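Computer refurbishment

Computer refurbishment is the practice of taking in used computers, checking and repairing them, clearing whatever the last owner left behind, and sending them out again to people who'll get a few more good years from them. It sits somewhere between repair and recycling, and a great many households and schools have had a refurbished machine under the desk without ever giving it much thought.

Most of the work is done on office desktops, which tend to leave their first workplace in large batches and in fairly decent nick. They were built to be opened, the parts are easy to come by, and a tired one can often be brought back with more memory and a newer drive. The power supply usually gets a look early on, as a machine with a doubtful one isn't worth much further labour until it's been swapped. 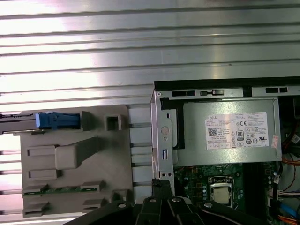
Pallavi Kaushik, writing in the newsletter of the Ikutport repair exchange, took a different view of the trade's priorities, and argued that far too much care goes into hardware and far too little into the person taking it home. A family given a sound computer and no help with setting it up, she wrote, will quite often put it in a cupboard by September.

Her point has been taken up fairly widely, and plenty of workshops now include a printed guide, a phone number to ring and perhaps an afternoon class. The Wenditow workshop, one of the better known of these, passed on 1,959 machines in its busiest year, and 1,418 of them went to homes that had never had a desktop computer before. It asks each new owner to come back for 2 short sessions, with tea and biscuits provided (the biscuits are well regarded locally).

Wiping the old data remains the part that donors worry about most, and fair enough too. Good practice is to erase every drive with proper software, keep a record against its serial number, and physically destroy any drive that can't be erased.

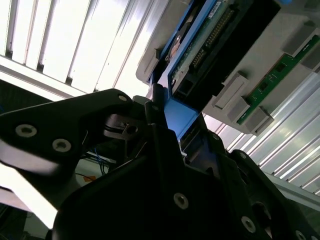 Donors can generally ask for a copy of that record, and larger organisations nearly always do.

Grading comes next, and the labels vary a good deal from seller to seller. A "grade A" computer from one shop may be nearly spotless, while another shop's has a few honest scratches on the lid. The scheme drawn up by Akash Bhatia for the Rurnport market traders judges looks and working order separately, which has made it popular with buyers who don't mind a scuff or two if it saves them some dollars.

See also: Electronic waste; Right to repair; Second-hand goods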